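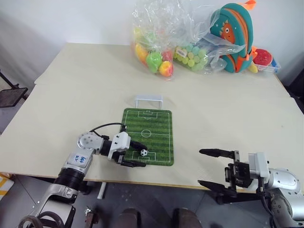
Section 4. Setting Up the Field and Playing a Match

The Pokeva Tabletop Soccer Set is small enough to lose in a coat pocket and, in our experience, serious enough to end a dinner party early. Please read this section through once before the first kickoff. Arguments begun before reading it are not covered by the Kotus limited warranty.

4.1 Choosing a table

1. Pick a table that is flat, dry and at a height where nobody has to crouch. A dining table is fine. A card table is fine until someone leans on it.

2. Check for slope. Put the ball down in the middle of the bare table and let go. If it stays put, carry on. If it wanders off, slide a folded piece of paper under the leg on the side it wandered toward and try again.

3. Clear the tabletop on all sides of where the mat will go. Toys, fruit, mail and anything with a handle can be pushed back to the wall. Cups of coffee should leave the table altogether.

Note: A pale, plain tabletop makes a stray ball easy to spot. Patterned tablecloths hide it very well and also bunch up under the mat.

4.2 Laying the mat

1. Unroll the mat with the green side up. The side with the Kotus logo goes down, however proud we are of it.

2. If the corners curl, roll the mat the opposite way, hold it for a slow count to 41, and lay it flat again. We tested 40. It was not enough.

3. Turn the mat lengthwise so that one short end faces each player. The stripes are there for looks and have no bearing on the rules, including offside, which we left out on purpose.

4. Smooth the mat from the center circle outward with the side of your hand.

Caution: Do not iron the mat. Do not iron it through a towel, either. We have had the letters.

4.3 Placing the goal

1. Stand the goal on the table just past the end of the mat, open side facing the field. It belongs on the tabletop. If it sits on the mat, its feet dent the surface and the penalty area comes up short.

2. Line it up with the middle of the penalty area. Close one eye and look down the field from the opposite end. Everyone else at the table will offer an opinion, and you may ignore it.

3. Press down lightly on the top of the goal. It should not rock. If it does, one of the feet has been bent in the box; ease it back with your fingers. Pliers always go one bend too far.

4. Check that the netting hangs free. Netting tucked under a foot turns a good shot into a rebound, and a rebound into a discussion.

Note: The Solo box has one goal and is meant for the shooting game in 4.5. For two-goal play, set the second goal (Erkar add-on pack, sold separately, we know) past the other end in the same way.

4.4 The ball

The ball is black and white in the traditional manner and very light. It will go where you flick it, where you breathe on it, and occasionally where the dog is.

Caution: Choking hazard. Small ball. Not for children under 3. Count it back into the box after every match, which won't take long.

If the ball picks up lint, wipe it with a damp cloth and let it dry before play. Spare balls come in the Batista parts packet, along with a length of netting that will make sense to you later.

4.5 The shooting game

1. Put the ball on the lower half of the field, near the penalty box closest to you. The goal should be at the far end.

2. Flick the ball with one finger. Pushing, scooping and following through with the whole forearm are fouls.

3. You get 4 flicks to score. If the ball leaves the mat, put it back where it crossed the edge and count the flick.

4. A goal counts when the ball is fully inside the frame. A ball leaning on the post is a ball leaning on the post.

5. Play to 100 if it is raining. Otherwise, stop at whatever score lets you eat on time.

4.6 When things go wrong

The ball always drifts left: Go back to 4.1, step 2. If the table is level, it is your flick.

The mat slides: Wipe the table. Crumbs act as ball bearings.

The goal falls over on hard shots: Shoot less hard, or put a small dab of removable putty under each foot. Do not use glue, particularly on furniture that belongs to someone else.

The ball is missing: Look on the floor, then under the mat, then in the nearest shoe.

4.7 Putting it away

Lift the goal off first, then the ball, then roll the mat loosely with the green side out. Store the box flat. Nothing heavier than a paperback should go on top of it.

Continue to Section 5, League Play and Record Keeping, only if you have the temperament.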